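Why I defend the long boring road

My brother-in-law says a straight road is a waste of petrol and of life. He says it every time the family drives to Engelbrecht, and then he sleeps until the roadhouse. I have driven that road for six years now and my opinion became the opposite of his. I think the long boring road is one of the best things we have in the country, and we should stop wishing for it to be shorter.

When I first came to live in Rarano I was afraid of it. In the city where I grew up, every street had a bakery, a bus, somebody's uncle. The road to Engelbrecht is 147 kilometres and has one place to buy a coffee. I prepared for it like for an expedition. I carried two spare bottles of water, a blanket and a printed map, and still my hands were tired from holding the wheel too strong.

Then slowly I learned to look. A road like this gives you very little, so you start to be grateful for small things: a power pole, a few bushes, the grass when it goes brown in January, a cloud that is heavier than the other clouds.
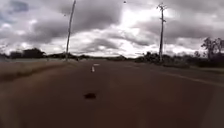
Words by Yi-chun Fung
2018-09-08
Filed under: Opinion, Country life

I know the argument against. Nomvula Oosthuizen, my neighbour, wrote to the council to ask for more signs, a rest area with a playground and some art beside the road, so drivers will not become sleepy. About sleepiness she is right, and I would accept the rest area tomorrow. Tired people must have a place to stop. But the art I would refuse. We have already enough things that ask us to look at them. My telephone asks me, the supermarket asks me, even the petrol pump has a small television now.

A dashed line in the middle of a road asks only that you stay on your side of it.

I also noticed what happens to conversation. In the first 39 kilometres we talk about the shopping and who forgot what. After this comes a silence, and after the silence people say the things they really wanted to say. My daughter told me on that road that she wanted to leave her course. I don't believe she would tell me in the kitchen, where I could turn around and look at her face.

There is now a proposal for a faster route through Pirico, which would save us 65 minutes. Many of my friends are happy about it and I understand them, especially those who drive to the hospital. For them I hope it is built. For myself, I will probably continue to take the old one.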